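Speaker notes: The pad that crept
Liria project, fault session, afternoon slot, 17 minutes plus questions

Slide 1. Title
Say good afternoon. Say the talk covers one fault in one hand-held gripper and what it did to our recordings. The fault was small. It cost us most of March.

Slide 2. What we were doing
We collect household handling with hand-held grippers, two fingers, operator holds the tool. The recordings are used to train the arm at the Cleledcombe lab. The tasks in this batch were bed tasks: pull a sheet straight, fold a blanket back, pick a small item out of the bedding. Total for the batch was 3880 recordings.
Don't spend long here. Most of the room does similar work.

Slide 3. First sign
The arm started closing short on small items. It would come down in the right place, close, and stop with the pads still apart. On folded cloth you couldn't tell. On anything firm it dropped the item or never held it.
We blamed the arm first. We swapped its motor controller and ran the same tests. Same result. That took nine days.

Slide 4. Where the fault was
The opening width in the recordings was wrong. The software works out the width from the angle of the linkage, and it takes for granted that the pad sits square on its carriage. On one tool, the left pad had crept outward in its mount. Linkage angle said closed. The pads had a gap between them.
Pause on this slide. Point to the pads and the carriages, then the pins.

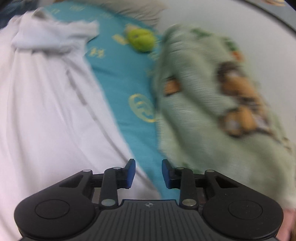
Bhardwaj Workshop Notes, Vol. 4, No. 2, p. 34

The pads are the two blue faces. Each one is mounted on a black carriage, and the levers drive the carriages. Our width reading stops at the levers. Anything that moves after that point, the software knows nothing about.
A tennis ball is a good item for finding this fault because it has a known size. A sheet or a fleece blanket will hide it completely. You can pinch cloth with a pad well out of place and the operator feels nothing odd.

Slide 5. Why we missed it
The daily check was done with the jaws open. Open, a few millimeters of creep doesn't show. The checklist asked for "pads present and clean," and they were.
The tool also passed its startup check, which only reads the linkage.

Slide 6. Damage
839 recordings came from the faulty tool. We couldn't say which day the creep began, so we pulled all of them. Later we put some of the sheet tasks back, where the width at closing made no difference. The small item tasks stayed out.
If asked about correcting the numbers afterward: we tried. The offset changed during the month, so one correction didn't fit.

Slide 7. Safety
No one was hurt. The mount screw had backed out far enough to stand above the carriage, and it could have scratched a hand or caught in fabric. Tools with a raised screw now come out of service at once. They don't get tightened on the spot and handed back.

Slide 8. What changed
Jaws closed on a gauge block at the start of each shift, reading written down.
Thread locker on both pad mounts.
Tool number saved with every recording. Before this it was on a paper sheet, and two sheets were missing.
Holia, the review tool, now flags any closing width that drifts from the tool's own history.

Slide 9. Still open
We don't know why only the left pad moved. The right mount on the same tool was tight. We are running two tools without thread locker to see if it happens again, and those recordings are kept apart from the rest.

Questions. Leave slide 4 up. Spare pad and carriage are in the box under the lectern if people want to handle them.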